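Does tidying the couch really make a room cleaner?

Grown-ups say so. Kiran Semwal, who is 12, isn't convinced. Moving things off the seat only puts them somewhere else, she says – and the crumbs stay put. 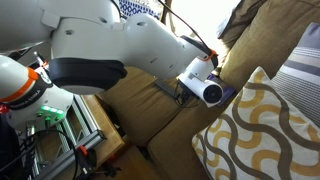

Issue 12, page 2

A mustard-coloured couch looks tidier without a purple thing and a black gadget with wires on it. But is it clean? Dust settles into fabric, where you can't easily see it. Lift the cushions, if they come off, and check the gaps before you believe anyone.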